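Kleiner Thread für alle, die auch so einen Karton haben, in dem seit August alles landet, was keinen Platz hat. 🧵

Samstag, Regen, Kaffee. Ich hab mir den weißen Karton auf den runden Küchentisch gestellt und mir vorgenommen: der wird heute sortiert, komplett! Savita hat gewettet, dass ich nach 23 Minuten aufgebe.
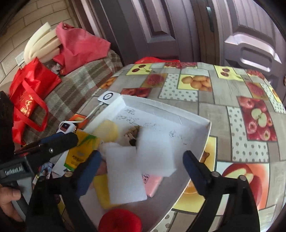

Schaumstoff, Schwämmchen und das rote runde Ding, das für mich ein Nadelkissen ist. Die Obsttischdecke bleibt, keine Diskussion.

Erste Frage an euch: Schaumstoffplatten aufheben oder weg? Ich denk ja immer, damit kann man noch was auspolstern (und dann polstere ich nie was aus). Eetu Savolainen meint, ich soll sie zuschneiden und in die Besteckschublade legen. Find ich gar nicht so dumm!

Dann der übliche Kleinkram neben dem Karton. Kärtchen, Tütchen, Kabel. Wieso hab ich eigentlich nie das Kabel, das ich gerade brauche, aber dafür 100 andere?

Die Taschentücher mit dem Bambus drauf kommen übrigens nicht in den Karton. Die wandern in die Jackentasche, BAMBOO LOVE steht drauf, ich liebe die Packung einfach.

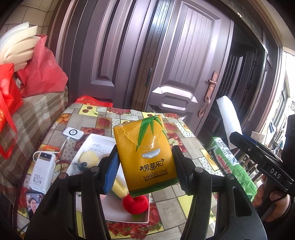

Jedenfalls mein System jetzt: Weiches in einen Beutel, Putzzeug unter die Spüle, alles mit Stecker in die Schublade im Flur. Beim Rest überleg ich noch, da bin ich schlecht drin.

Savita Dwivedi, falls du mitliest: Die 23 Minuten sind rum und ich sitz immer noch hier. Du schuldest mir einen Kuchen, gern mit Kirschen 🍒

Morgen dann der Karton aus dem Schlafzimmer. Oder übermorgen.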